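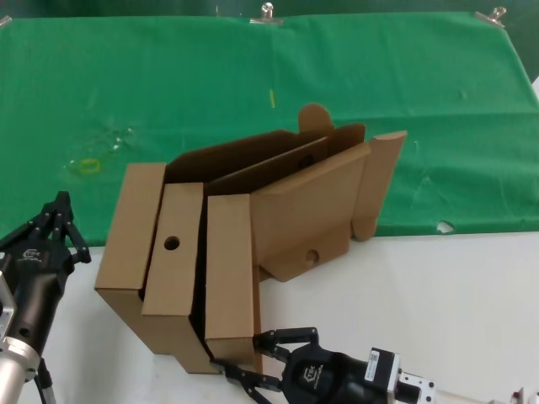
Unit notes – Corrugated board

Priltau Certificate in Packing and Storage
Handout for the box handling session

Read this before the practical. Bring it with you, along with a retractable knife, a steel rule and a pencil. Tape and board are supplied.

What the board is made of

Ordinary single-wall corrugated board has a wavy sheet of paper in the middle, called the medium, glued between two flat sheets, called the liners. The waves are the flutes. When the board stands with its flutes running up and down, each flute works as a small column and the panel can carry a fair load from above. Turn the same panel so the flutes lie on their side and it will fold over under its own contents.

Most brown board is unbleached kraft, or a recycled paper made to look much the same. Kraft liner has longer fibres and is harder to tear. The colour tells you very little about strength, so check the maker's stamp on the bottom flap if there is one. Darker brown on the inside of an open carton is usually shadow. Take the box to a window before you write it down as water staining.

Flute sizes are given by letter. A is the tallest in general use, then C, then B, then E, which is fine enough to print on. The letters follow the order in which they came into use, and that is why they don't run neatly from large to small. Double-wall board glues two fluted layers together, commonly a B and a C.

To find the flute direction on a piece with no visible edge, bend it gently both ways between your hands. It gives easily along the flutes and resists across them. Do this on an offcut. Bending a good panel leaves a line that will always be there.

Names of the parts

Panel: any of the upright walls.
Flap: a piece hinged to a panel by a score line, used to close the top or bottom.
Score: a pressed line where the board is meant to fold.
Slot: the narrow cut between two neighbouring flaps.
Tab or tongue: a small shaped piece that tucks into a slot or behind a panel. A half-round tab goes in more easily than a square one.
Hand hole: an opening for lifting. Small round holes are a different thing and may be for air, a tie or a finger pull.
Blank: the whole box cut and scored but not yet put together.
Manufacturer's joint: the glued, stapled or taped seam that turns the blank into a tube.

Learn these before the session. We lose a lot of time each year to people saying "the flappy bit".

Opening a box out

A box half opened stands in steps, with each panel at its own angle to the next, and it will often stay up without help. This is a good moment to look it over. You can see the inner faces, the scores and the slots all at once, and you can still tell which panel was which.

1. Clear the table and lay down a cloth if the surface marks easily. Clip the cloth so it doesn't travel.
2. Cut any tape along the slots. Keep the blade shallow.
3. Fold every flap outward, bottom ones last.
4. Find the manufacturer's joint. If it is glued, slide a flat rule under the lap and work along it slowly. If it is stapled, lift the staples first and put them straight in the tin.
5. Stand the opened piece on its long edge and let the panels settle.
6. Go over each panel for holes, tears and soft spots. Mark them in pencil on the inside.
7. Fold flat along the existing scores only.

If a panel wants to fold somewhere other than its score, stop and look at it again. There will be a crease you missed, and pushing on will set it for good.
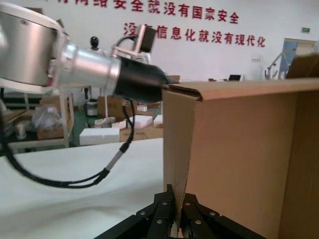 Creases, folds and damage

There are three sorts of line on a used box and you need to be able to tell them apart.

A score is straight, parallel to an edge and pressed from one side. The liner is unbroken.

A fold is a score that has been used. On a flap it shows as a rounded ridge where the board has gone over. A flap folded over the top edge of a panel will tend to spring back the first few times and then stay where it is put.

A crease is a line nobody planned. It may run at any angle. The flutes under it are crushed and the panel has lost strength along its whole length, even where you can hardly see the mark. Run a fingertip across it. If the surface dips, treat it as a crease.

Corners take the worst of it. The four vertical corners of a box carry more of a stacking load than the middles of the panels do, so a crumpled corner matters far more than a scuffed face. A box with one crushed top corner can still be used for light goods on the top of a stack. It should not go underneath anything.

Record damage using the short codes:

K – crushed corner
C – crease in a panel
T – tear through one liner
TT – tear through both liners
D – damp or previously damp
F – flap weak at the score

Put the code first, then the panel number, counting clockwise from the manufacturer's joint. "K 2/3" is a crushed corner between panels two and three. Don't write "bad" or "OK". The next person can't use it.

Cut edges

Look closely at how an edge was cut. A straight knife cut through the flutes leaves a row of small open arches. A cut along the flutes shows two thin liners with very little between them and peels apart if you pick at it. Shaped edges, such as curves or notches along the top of a panel, pass across the flutes at changing angles, and the corrugated layer will be exposed in some places more than others.

Exposed flutes take up moisture from the air and from wet floors. If the shaped edge is at the top, this seldom matters. If it is at the bottom, stand the box on slats.

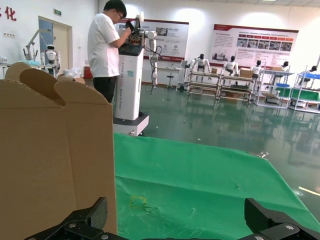

The same goes for any hole you add yourself. Keep it well in from a corner, keep it round if you can (square holes tear from their corners), and cut from the outside liner inward so the neat side faces out. Save the piece you cut away. It makes a handy sample for checking the flute direction later on.

Where a panel is tall and plain, with nothing to stiffen it, it will bow. Slip an upright divider behind it, flutes vertical, and let it stand free. Gluing it in place means the box can't be flattened again.

Stacking and storing flat

Flattened boxes go in bundles of 40, all facing the same way, with the joint on alternate sides so the pile stays level. Stack bundles no more than seven high. Use paper or soft strap around the bundle. Hard plastic strap cuts into the edges and you will be writing K and C on every outer box.

Keep bundles off concrete and away from outside walls. Board that has been damp and has dried again looks much like any other board but has lost strength, and the quickest check is to flick it. Sound board gives a crisp note and tired board gives a dull one. It takes some practice to hear the difference, so try it on known samples first.

The tally at the Duvness depot was 2,858 flattened boxes, nearly all single-wall. Two aisles had to be re-bundled from scratch because the sizes were mixed. Sort by size before you sort by condition.
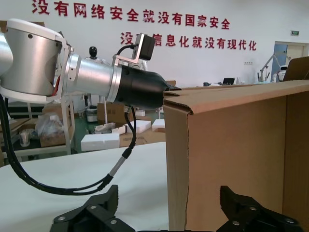 Hoklow, December

Notes from the storeroom visit, for those who missed it.

The Ogunleye store keeps its large cartons assembled on the upper racks and everything else flat. Assembled stock is only kept for sizes that go out every day. The assembled boxes have their top flaps folded down over the outside, which leaves the opening clear for packing and keeps the flaps from being torn off by people reaching in. The drawback is wear at the scores. Quite a few carried an F.

The aisle nearest the roller door had the most damp damage. The bottom bundle was soft right through. It had been put straight on the floor while slats were on order – please don't do this, even for one night.

They reuse a carton until it has three codes written on it, then it goes for recycling. We will use the same rule in the practical.

For the practical

Work in pairs. Each pair gets one large used carton. Open it out, code it, sketch it as a flat blank with the scores dotted and the cuts solid, then put it back together without new tape if the board allows. Hand in the sketch with both names on the back. Offcuts go in the paper bin, staples in the tin, blades in the sharps tub by the sink.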